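Fruit basket (display)

A display fruit basket is a shallow or medium-depth open container, usually round or oval, used to present whole fruit on a table, sideboard or shop counter. It differs from the harvesting basket in its smaller capacity and wider mouth, and from the fruit bowl in having woven sides that let air pass between the pieces. Many examples carry a single fixed handle that rises over the opening from rim to rim.

Construction

The base is worked first, with stiff spokes laid across one another and bound at the centre. The spokes are then turned upwards to form the stakes of the wall, and finer strands are woven between them until the required height is reached. A border is formed at the rim by bending the stake ends down and tucking them in. The handle is made around a thicker rod, the ends of which are pushed down into the weave beside the stakes. A high arch leaves more room for a heaped arrangement, although it is more easily knocked out of true than a low one.

Foltgate collection

The basketry collection at Foltgate holds 1,480 items, among them a group of display baskets given by the maker Mariann Szilágyi. The catalogue, revised on 25 October 2023 by Ciarán Kavanagh, divides the group by handle type: fixed, hinged and paired. Most of the fixed-handle baskets came from the Breathnach workshop at Skerkasham, which closed its weaving room one July and sold the remaining stock to a dealer in Stirnen.

Handle wrapping and artificial contents

Wrapped handles are common on baskets intended for gifts and decoration. The wrapping covers the ends of the strands and gives a smoother grip - it may also introduce a colour absent from the weave, as on a light tan wicker basket whose tall handle is bound in white fabric tape with touches of red. Baskets of this kind are often filled with artificial fruit, which keeps its shape and does not stain the lining or the weave. Mixed fillings are usual, and a red apple streaked with yellow may be set beside a longer orange and yellow fruit and a rounded pink one. Dust collects in the weave under a permanent filling, and the contents should be lifted out before the basket is brushed.
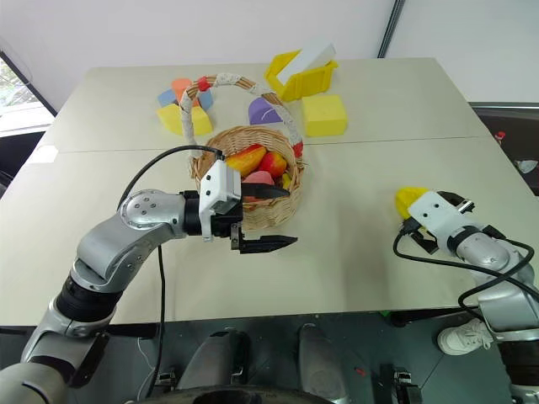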